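Home | Guides | Hardware | Forum | Contact

Teaching the Bottle Task by Teleoperation

Written by Mimoza Kadrić
October 10, 2026
Shares 6 | Comments 3

This guide covers recording demonstrations for the bottle task with the hand controller. It assumes you have already finished the Traker setup guide and can jog the arm without faults. If the arm still stops by itself when you move it near the table, go back and fix that first.

The task is short. Pick up the bottle, turn it neck down, bring it over the raised platform on the white fixture, and stop with the tip just above the left end. Lowering the tip is a separate task with its own guide. Keep the two apart when you record, or the labels will be wrong later.

Before you start

Check the tags. The bottle, the cone, the fixture and the flat board all carry square markers. Wipe them with a dry cloth and press down any corner that has lifted. A curled tag on the bottle will throw the pose off far more than a dirty one.

Leave the flat board where it is. The tracker uses it as the table reference, and if it gets bumped you need to run the board calibration again before recording anything else.

Open Kikell on the operator computer and load the profile named bottle_neck_down. Look at each camera view in turn. You want at least one tag showing clearly on the bottle in the fixed view once it is in the gripper.

Recording a demonstration

1. Home the arm and open the gripper all the way.

2. Press record, then wait until the timer shows 2 seconds before you touch the controller. The trimming script needs a still section at the start.

3. Bring the gripper down over the bottle slowly. Use the wrist view for the last part of the approach. The fixed view is fine for getting close, but it is hard to judge depth from it.

4. Close on the body of the bottle and keep the fingers off the tags.

5. Lift straight up before you turn anything. New operators like to lift and rotate together, and the wrist ends up near its limit halfway through. Clear the table first, then rotate.

6. Move over the fixture with the neck pointing down. Come in from the side where the board is. Slow down well before the platform.

7. Stop with a small gap under the tip and hold still until the timer has gone up by another 2 seconds. Press stop.
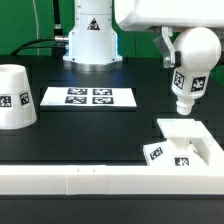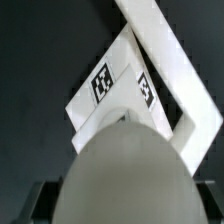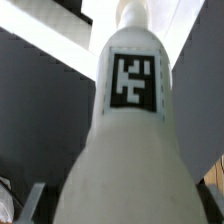
Fixed view first, followed by two gripper close-ups. At least one tag can be seen in each.

Which recordings to keep

Delete a recording if the bottle slipped in the fingers, if you hit the fixture, or if you had to let go and grip again. Small corrections are fine and you should leave them in. Declan Ellwood trained one version on only the cleanest runs from the Lakbridge lab, and it did badly whenever the bottle started a little off its usual spot. The set we use now has 2,137 recordings with plenty of small wobbles in it.

Change the starting position of the bottle between runs. A hand's width in any direction is enough. Don't move the fixture unless the session sheet says to.

Take a break after every 6 recordings. Your hand gets tired before you notice, and the path over the fixture starts to get sloppy.

Common problems

Bottle pose jumps on screen: a finger is covering part of a tag. Stop, open the gripper, and take the bottle again from a different angle.

Arm lags behind the controller: close the extra preview windows in Kikell. If that does not help, restart the controller service.

Pose is steady but in the wrong place: the board has moved. Recalibrate and throw out everything since the last good check.

The guide for the lowering task should be up in November. Chin-lung Kong is writing that one, so send him your notes if you have already tried it.

Share | Print | 3 comments

Previous: Traker setup | Next: Checking your recordings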